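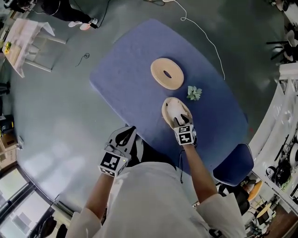

PRESS RELEASE

5 June 2022

Sustbridge Opens Its Collection Floor, and Says What It Does Not Yet Know

Gedum program has people handling household objects by the hour so that a machine might learn from them. Project lead says the case is still unproven.

Sustbridge today gave details of Gedum, its program for recording how people pick up, move and put down everyday things. The recordings are meant to train a learning system that will one day steer a robot's hands. The company is making no promise about when that day comes.

Collection began in January. Since then 39 people have taken part, and the team has kept 1462 recordings it considers fit to use. A further 239 were thrown out, mostly for lost tracking or because the person doing the task forgot the instructions and did something else.

"People hear a number like that and think the hard part is over," said Bülent Kaplan, who leads Gedum. "I don't. We have a big pile of examples. Whether it is the right pile is a question I can't answer today, and I would be wary of anyone in this field who says they can."

Two ways of recording are in use on the same floor. In one, the person wears gloves with a marker cube mounted on the back and handles objects directly. In the other, the person works with a hand-held gripper, so that the recorded motion is closer to what a machine could copy. Several people work at the same time, many of them wearing backpack rigs.
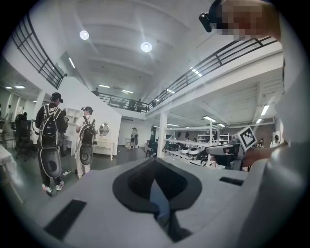
The Gedum collection floor from a hand-held gripper, with shelving for gripper parts behind the support column.

Kaplan's team has not settled which method is worth more. Gloves let people move naturally, and natural movement may be of little use to a robot with far simpler hands. Grippers are slower and more tiring, and newcomers tend to fumble with them through their first session. Sustbridge will keep paying for both until there is a reason to drop one.

The room is furnished with tables, a vanity and kitchen items. Yiğit Yüksel, who plans the daily tasks, doubts that this is enough.

"It's one room," Yüksel said. "We change the tablecloths and swap the objects, and it is still one room with one set of lights. If the system learns our room and nothing else, we will have spent a lot of money teaching it our room." 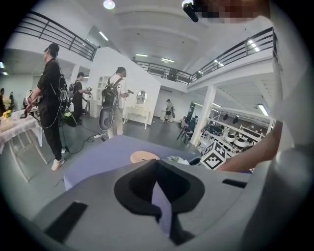 A lavender-purple tabletop with a flat tan disc, crumpled papers and a marker cube. Other participants work nearby.

To find out, Sustbridge has asked Aydoğan, an outside testing firm, to run 50 trials in a building the Gedum team has never used. Aydoğan will choose the objects. The results will be released whether or not they flatter the company.

A second collection site, Skurnska, is planned but has no opening date. Funding for it depends on the trials.

Media contact: Sustbridge press office. Interviews with Bülent Kaplan and Yiğit Yüksel can be arranged on request.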